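February 4, 2021
By Hélène Girard
2 min read

Kitchen bench again, all afternoon. Hamidreza Shirazi wants a straight answer for the Kavstead write-up on whether the arm can do a plain household chore start to finish, so I picked the dullest one I could think of: take the food piece, carry it to the big steel pot, let go. No lids, no knobs, no stirring. I can do it while talking on the phone and eating a sandwich.

We ran 26 tries with the grip settings from December and then another 26 with the softer close. Old settings: 5 clean drops, and a lot of squeezing and sliding. Softer close was much better, though it's slow, and I mean go-make-coffee slow. Hamidreza timed one at 92 seconds from first move to release (he was very cheerful about it).

What bugs me is the part over the pot. The steel throws bright spots all over the wrist view, and the planner keeps second-guessing where the bottom is. It hovers, comes down a little, stops, goes back up. Any motion blur on top of that and the depth guess goes to mush. I tried turning off the overhead light and it helped some, but then the fingers went so dark I couldn't tell them from the shadows - so back on it went.

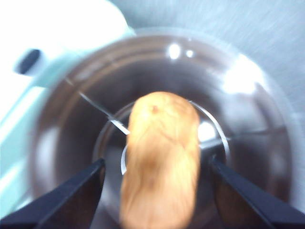 Where I think we are

Picking up: pretty good! I'd trust it with most things this size and shape. Putting down into shiny cookware: not yet. Cooking dinner: ask me in a few years. The Vornarano people say their arm does this fine, but they use a matte black pot, and my mother's kitchen doesn't have one of those.

For next time
- cap the speed at 50 percent over the rim and see if the blur settles down
- try the Istex filter on the camera, Hamidreza has it in his drawer
- log hover time separately from carry time, I keep mixing them up
- move the Fuentealba notes into this book before I lose them again

Left the softer close as the default. If you want the old one, it's saved under December.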